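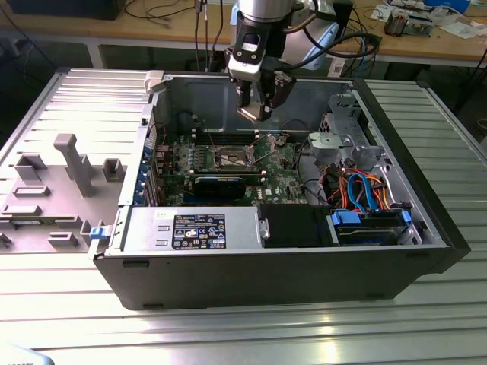
Desktop tower on the ribbed aluminum bench, side panel removed.

Elisa Valentini has been stripping and rebuilding office desktops at Notura's Gorkorside workshop for 4 years. The shop takes in retired machines from companies that replace a whole floor at a time, sorts them, and sells the good ones on with new memory and a new drive. The batch on hand when we spoke came to 167 towers, all from one insurance office.

She starts every machine the same way, on its side with the board facing up.

"You can work on a tower standing, and people do, but then the graphics card is hanging sideways off the slot while you pull on it," she says. "On its side, the weight goes straight down into the board. You release the clip, lift evenly at both ends, and it comes out."

The bench top is aluminum profile with grooves along its length. Valentini likes it because it stays flat and brushes clean. She dislikes it for the same grooves. "A case screw goes in there and rolls. I keep a magnetic dish at my left hand and every screw goes in the dish before I let go of the driver."

Cables come before parts. She follows each one from end to end with a finger, and takes a note of the ones that pass under the drive cage. SATA data cables she unplugs at the board end first. "The drive end has more slack. If you start there you end up tugging on the header with the whole length of the cable."

Memory comes next, and she has firm views on the slots.

"Check the latches before you buy anything. White or black, the color tells you how the pairs go on many boards, and you want the manual for the rest. I push each latch out and let it go. If it flops, I write it on the ticket. With the slots empty you can also look down the channel with a lamp and check the pins. Dust I blow out. A bent pin is a different ticket."

The lamp matters more than most newcomers expect, she adds. Bare steel and bracket metal throw glare back at the eye, and she moves the light to a low angle to read the printing on the board. The small triangle near the processor socket is the mark she looks for first, as it gives the orientation of the chip.
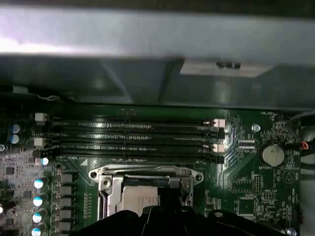

The socket

Most of her rejects are decided at the socket. The load lever has to move freely and sit under its hook without force. Noemi Fontana, who keeps the parts records, logged 1082 boards through September, and 61 of them were written off for socket damage.

"Nearly all of that was done by hand, by someone in a hurry," Fontana says. "A chip dropped in crooked, or a thumb in the wrong place."

Valentini's rule is that an open socket is never left without a cover while other work goes on in the case. She uses the plastic caps sold by Rultier and keeps a jar of them on the shelf. Thermal paste is cleaned from the chip away from the case, on a mat – never over the board.

Asked about office machines in general, she is positive. The drive bays use plastic clips that squeeze and slide, and the cage needs no screws on many of the models she sees. "A blue clip usually means you can move it with your fingers. I wish everybody did that. The power supply is another matter, that still wants a driver, and you read the label before you reuse it anywhere else."

She does not test a supply inside the case. It goes on a load tester for ten minutes, and the reading is written on tape and stuck to the housing.

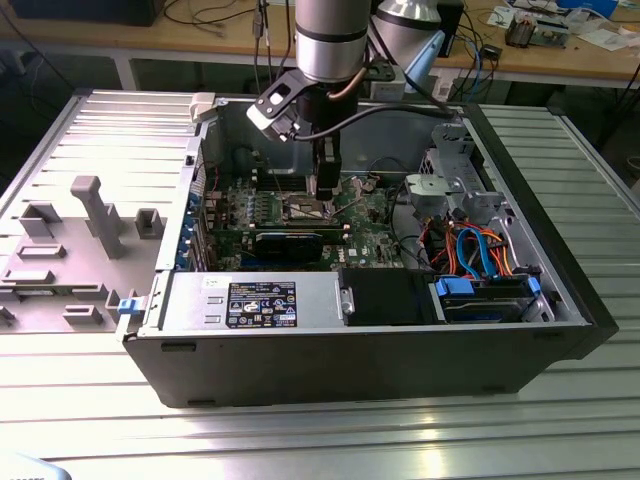

Putting it back

Reassembly runs in reverse order, with one exception. Valentini fits the graphics card last, after the cables are tied, to keep the lower half of the board within reach. The bundle of supply wires is folded beside the drive bay and held with one reusable strap. Irfan Naqvi, who does the final checks, sends a machine back if any wire can reach a fan blade when the case is tilted.

"He sent back two of mine last month," she says. "Both were the fan lead. I tie it shorter now."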